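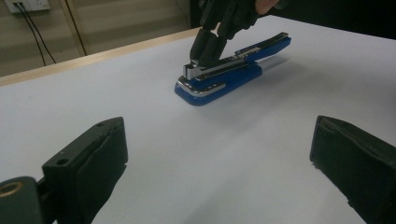 Blue desk stapler on a white tabletop.

Used Vehicle Intake Inspection -- Checklist and Comments
Prinov Auto, service side
Stock no. 214
Inspector: Ryota Higuchi
Second check: Karine Campbell
Road test: Sunday, before opening

Marks: OK = no action. W = watch, note on the window sheet. R = repair before sale. N/A = not fitted.

1. Paperwork
Title matches VIN plate and door label: OK
Open recall search: OK
Service book: W
Comment: Stamps stop after the fourth visit. Later work is on loose invoices from Kozłowski, all for oil and filters. No record of a coolant change. Invoices are stapled to the back of this sheet in date order. Keep them there.

2. Under hood
Engine oil level and condition: OK
Coolant level: W
Coolant strength: R
Brake fluid moisture: R
Drive belt: OK
Battery hold-down: R
Battery load test: OK
Air filter: W
Comment: Coolant is a little under the minimum line with the engine cold. No stain at the pump, radiator seams or hose ends. Pressure test held. Drain and refill, then recheck the level after the road test. Brake fluid is dark and over the limit on the tester; flush all four corners. Hold-down clamp is missing its bolt and the battery slides on the tray. Air filter is usable but gray.

3. Brakes
Front pads: 2 mm, R
Front rotors: R
Rear pads: OK
Rear rotors: OK
Hoses and lines: OK
Parking brake: W
Comment: Both front rotors have a lip at the outer edge and are too thin to machine. Replace pads and rotors as a set. Grindusent pads are on the shelf; rotors have to be ordered. Parking brake holds on the ramp but takes 11 clicks. Adjust after the front work is finished.

4. Tires and wheels
Tread, all four: OK
Sidewalls: W
Pressures: R
Spare: OK
Wheel nut torque: OK
Locking nut key: OK
Comment: Left rear was low. Set all four to the door label and check again the next morning. If it has dropped, pull the wheel and look at the valve first. Scuff on right front sidewall is surface only, no cord or bulge. Key for the locking nuts was under the spare. Moved to the glove box.

5. Steering and suspension
Ball joints: OK
Tie rod ends: OK
Front struts: OK
Rear shocks: W
Sway bar links: R
Comment: Right sway bar link has play that can be felt by hand. Replace both sides. Light oil film on the left rear shock, not dripping. KC agrees with W.

6. Lights, glass and wipers
Headlights, high and low: OK
Brake and turn lights: OK
License plate light: R
Windshield: OK
Wiper blades: R
Comment: One plate bulb out. Blades smear on the driver side. Fit Clukico blades, both sides.

7. Cabin and restraints
Seat belts, all positions: OK
Airbag lamp: OK
Horn: OK
Air conditioning: W
Child seat anchors: OK
Comment: Vent temperature is acceptable at highway speed and rises at idle. Condenser fan runs on both settings. Check the charge before July. Rear center belt was trapped under the seat base -- freed, latches and retracts normally.

8. Road test
Cold start: OK
Shift quality: OK
Straight-line tracking: OK
Braking from 30 mph: R
Noise: W
Comment: Pedal pulse under light braking, consistent with the rotors in section 3. Knock from the right front over the railroad crossing, probably the link in section 5. Repeat the same route after repair and enter the result below. Do not change the marks above.

Second check, K. Campbell
Agree with all R items. Section 2, coolant: add a cap test to the work order. Section 4: tire date codes were not written down. Please fill in before the car goes on the lot.

Status: HOLD. Keys in the service office, red tag on. Release needs both initials.
Retest result: ________
Initials: ____ / ____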